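Jorau Large Work Table in Dark Grey

Price: 195
Item no. 2240
Sold by Manditz, tables and desks for small rooms and big jobs

I'll be straight with you, I didn't want to stock another grey table. We had two already, both of them shiny, and both came back to us more often than they went out. Then the Jorau turned up, I put it in the middle of the shop floor to get it out of the doorway, and within a fortnight I was doing all my own paperwork on it (and my lunch, and the parcel wrapping, and once a very ambitious jigsaw).

So this is the page for it, written by the person who sits at it most days.

What you get

One large rectangular top in a dark matte grey, four legs, a bag of bolts and a little key to do them up with. The top has a very slight texture to it. You notice it with your fingertips more than your eyes, and it's my favourite thing about the whole table! Paper stays where you put it. A notebook doesn't skate off when you lean on one corner to write, and a roll of tape left near the edge tends to stay near the edge.

Matte also means no glare. Our shop has strip lights (sorry, it's an old building) and on the glossy tables I used to get a bright white line right across whatever I was reading. On the Jorau I get none of that, and I've stopped moving my chair about every afternoon.

Who buys it

Mostly people who need a surface and have run out of floor. Dressmakers, people doing homework with more than one child, a couple of model builders, and plenty who work from home and are sick of clearing the kitchen table by teatime. It's a good size for spreading things out and still having a clear bit in front of you. I keep my notebooks over on the far half and leave the near half for whatever I'm in the middle of, and that suits me very well.

It doesn't have drawers. I get asked a lot! If you want somewhere to hide pens, the Plinirum under-desk tray screws on underneath and costs 34. You'll need a drill, or a patient friend with one.

The colour

Dark grey, properly dark, but not black. Pale things show up beautifully on it, which I hadn't thought about until I started losing fewer of them. White thread, tape, bits of paper, mint green notebooks, all dead easy to spot. Dark things less so, and I have hunted for a black pen lid for longer than I'd like to admit.

It goes nicely with wood-look floors, especially the mixed sort with grey and brown and tan planks in it. With a very yellow pine floor I think it looks a bit heavy, so perhaps have a look at the Ghumman in white if that's what you've got at home.

Cables

There's no cable hole in the top and no channel underneath. If you've got power strips on the floor, they'll stay on the floor. I'd run them along whichever side you don't walk down and buy a strip with a longer lead than you think you want. We do sell stick-on clips that go up the inside of a leg, and they're fine, though they like a clean surface to stick to.

Looking after it

A damp cloth and a drop of washing-up liquid. Dry it afterwards or you'll get smears, which show more on a dark top than they would on a pale one. Please don't use polish, it fills in the texture and leaves you with shiny patches. Pencil comes off with an ordinary rubber. Biro comes off if you're quick. Permanent marker I'm afraid is permanent, and yes, I found that out on the shop one.

Hot mugs have been all right for me so far but I'd still use a mat under a teapot or a pan.

Putting it together

It took me 40 minutes on my own, including making a cup of tea halfway through. Lay the top face down on a blanket, fit all the legs loosely, then go round again and tighten them. If you tighten the first leg fully before you've started the others, the last one won't line up and you'll be cross. Get someone to help you turn it over, it's heavier than it looks.

The feet screw in and out a little bit for wonky floors. Ours needed two turns at the back.

Delivery and returns

We bring it to your door in one flat box. Upstairs is fine if the stairs are straight, but ring us first if there's a tight bend. Returns are accepted unbuilt, in the box, with the bolts still in their bag. The next batch is due in August and the current one is going down fairly fast, so drop us a message if you'd like one put by.

Chairs aren't included. Most dark or black chairs look well with it, and anything you'd use at a normal dining table will be the right height.

Page updated April 29, 2019

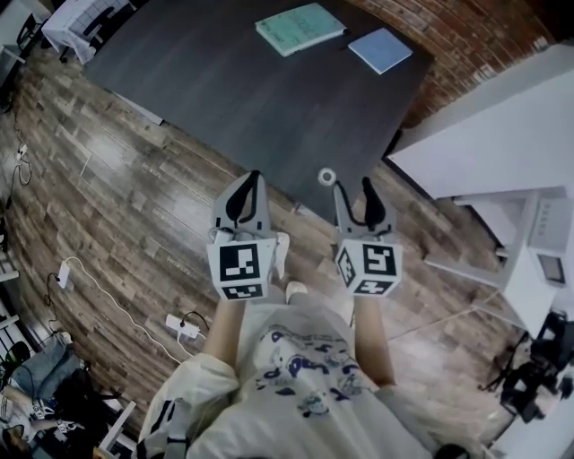 Had mine since the winter and agree about the smears, you do have to dry it off. I use an old tea towel and it comes up lovely. The texture is great for cutting out patterns because the tissue stays put, but I'd have paid a bit extra for a drawer, and the tray was a faff to fit on my own. Does the Ghumman have the same matte top or is it a smoother one?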